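Monday, 7:40 a.m., glue bench

Third round on the hide glue. The Nodico pearls went in to soak last night, 200 g to 200 ml of water, and by this morning had turned into something you could sole a boot with. Too stiff. Added water by eye, which I will regret when someone asks me for the ratio.

Pot set to 60 C on the Kustau warmer, whose dial is more of a mood than a reading. The probe said 71 before I caught it. Batch probably weakened, so it's labeled "sizing only" and shoved to the back of the fridge, next to the last two batches labeled "sizing only." We now have enough sizing for a cathedral.

Test joints from Friday: 8 maple strips, rubbed joints, no clamps. Hung the sandbag off each one. 7 held and tore wood when I finally broke them with the mallet. The other let go clean along the glue line -- starved, I think, or I stopped to answer the phone.

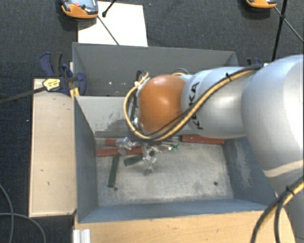

Open time is still the problem. With the shop this cold in January I get maybe a minute before it gels. Warming the strips on the radiator first helped a lot. Urea would help too, but the Achari tub has set solid and I am not chiseling it before coffee.

To do: order more pearls (Zaltilar is cheaper, smells worse), weigh the water next time, find the good brush. Whoever left it standing in the pot -- it is now part of the pot.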